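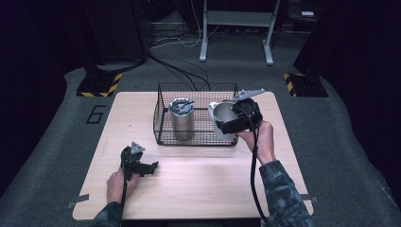 Wire basket and metal cans, small table.

April 3, 2018

Finish trials for the Semaan job (job 2087), continued from the last book.

The client wants pale tops that stay pale. They had a set of oiled ones from another shop and the whole lot went the colour of weak tea inside two years. I've quoted on soap or a white-pigmented oil, to be decided once these panels have had a fair go.

Panels are all offcuts from the same boards, sanded to 180, dampened to raise the grain, left overnight, knocked back with 240. Backs left bare and numbered in pencil. Please don't number the faces, the pencil shows through soap and doesn't come off.

Panel 1 - Brondorier soap flakes, 37 g to the litre, dissolved in hot water and left to cool. Three coats, wiped off after ten minutes each. Feels lovely. Slightly chalky at the end grain where it pooled. Colour nearly the same as bare timber, maybe a touch greyer in raking light.

Panel 2 - same soap, thicker mix, about the texture of custard. One coat left on longer, then wiped. Went streaky and I had to rub it back with a damp cloth. Not worth the time saved.

Panel 3 - Skallden white oil, two thin coats, buffed by hand. Very even. Less yellow than I expected on day one, but that tells us nothing much about year two. The pigment sits in the open grain and makes the broad figure look flatter. Some people will like that.

Panel 4 - Indudel hard wax, clear, one coat. Darkened straight away. I'm keeping it in the trial as the comparison piece only.

Panel 5 - bare. 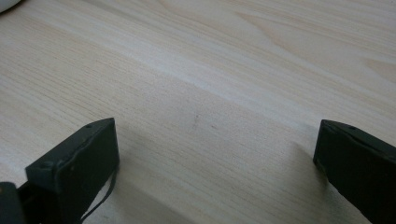 Pale top, long grain across the surface.

Stain test this morning, all five panels, same order: black coffee, red wine, olive oil, lemon juice. One spot of each, left 20 minutes, blotted with paper towel, then a wipe with a damp cloth.

Coffee: faint ring on 1, clear ring on 2 and 5, nothing on 3 or 4.
Wine: marked everything except 4. Panel 3 only just. Panel 1 went a bluish grey, which I've seen before with soap and red wine, and it came most of the way out with more soap solution and a white pad.
Olive oil: disappears into 1 after a wash, leaves a dark patch on 5. No mark on the rest.
Lemon: dulled 4 a little. Pale spot on 2.

So the soap is doing more than I gave it credit for, provided it gets washed again now and then. The trouble is whether a busy place will do that. I'd want to hand over a jar of mixed solution and a one-page care sheet with every table and even then I'd expect a call by August.

Half of each panel is now under cardboard on the north window sill. Leave them there. I'll take the cards off at four weeks and again at eight and write up the difference. If someone needs the sill, move the lot together and put them back facing the same way.

Notes on gear. The soap mix goes slimy if it's stored in anything with a narrow neck, so use the wide jars and label them. Oily rags flat on the line outside, never in the bin, and that includes small ones. The good 240 discs are down to the last sleeve. I've put them on the order with the white pads.

Also checked moisture on the remaining boards - 10 to 11 per cent through the stack, one at 14 from the bottom where it was sitting on the bearer. Pulled that one out and stickered it on its own by the back wall. Don't use it for a top yet.

To do:
Second wash on panel 1, half only, before the light test has gone too far.
Try soap over one coat of the white oil. Somebody in the trade forum swears by it, but they were working in ash.
Ring Semaan about edge profile. Drawing has a square arris and I'd rather a small round, soap wears through on a sharp edge first.
Find out where the good scraper went.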